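Search posts Search Clear

A few posts on how we collect grasp examples at Jernley. People asked after the last one, so I'll put it all in one place.

1/ The goal is plain. We want a model that looks into a bin of mixed objects and picks a spot to grab. To get there it needs a lot of tries, good and bad, each with a picture, a chosen grasp and a result.

2/ Our first target was 2,000 tries. We passed that in September and are now at 2,730. The extra ones are mostly on objects the model kept missing.

3/ Each try is one row. Picture of the bin before, where the gripper went, how far the fingers closed, picture after, and a yes or no. We call the logging tool Pekeck. It's a small script that grew.

4/ The yes or no used to come from finger width alone. If the fingers stopped before fully closed, it counted as a grab. Thin things fooled it all the time. A pair of glasses held by one temple reads almost the same as nothing.

5/ Now we compare the before and after pictures too. If the two checks disagree, the row goes in a pile and I look at it by hand. Thursday is pile day.

6/ On objects – we want different shapes, different surfaces, different weights. Cubes are easy and the model learns them fast. We still keep a few in, so there's always something it can pick up and the run doesn't stall.
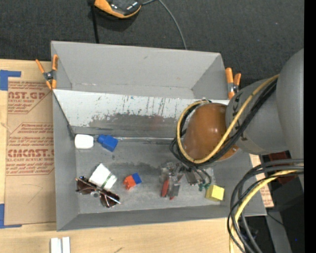
7/ The sloped walls matter more than I expected. With straight walls, things ended up flat against the side and the gripper couldn't get a finger behind them. With a slope, most of them slide back toward the floor. Not all.

8/ Clamp your bin. We lost 9 runs early on to a bin that had crept sideways a little at a time. The camera was calibrated to the table and the bin edges were in the wrong place, so every grasp near a wall was off. I threw those rows out.

9/ Someone from Lurnosow asked if we reset the bin after every try. No. A successful pick gets dropped back in from a random spot above the bin, and that does most of the mixing. I stir it by hand between runs.

10/ Failed tries stay in the data. If you only keep the good ones, the model has no idea what a bad grasp looks like and it scores everything high. We did that for two weeks at the start and the scores were useless.

11/ What we don't keep: tries where the arm stopped itself, tries where a cable snagged, and tries where I had my hand in the picture. Pekeck has a key for marking those. I forget to press it sometimes, so they turn up on pile day.

12/ Lighting. We collect in the morning and again after 6 pm on purpose. Our first model was trained on daytime pictures only and got a lot worse at night, mostly on shiny and see-through parts. Mixing the hours helped. Tinted lenses are still hard.

13/ Speed. A try takes long enough that I can do other work next to it, but I have to stay in the room. The usual interruption is something landing outside the bin.

14/ We swap the object set every couple hundred tries. The Barua set is a box of household stuff we never train on. It only comes out for testing. If you borrow from it for training, even once, your test number stops meaning much.

15/ Someone asked for the files. I need to clean up the labels first – the early rows use a different name for the same gripper, and a few have the before and after pictures switched. When that's fixed I'll post a link under this thread.

16/ Next up is picking when two objects touch. Right now the gripper often comes up with both, and we score that as a yes. I think it should be its own label, but that means going back through the old rows.

Last updated: Thursday, 6:40 pm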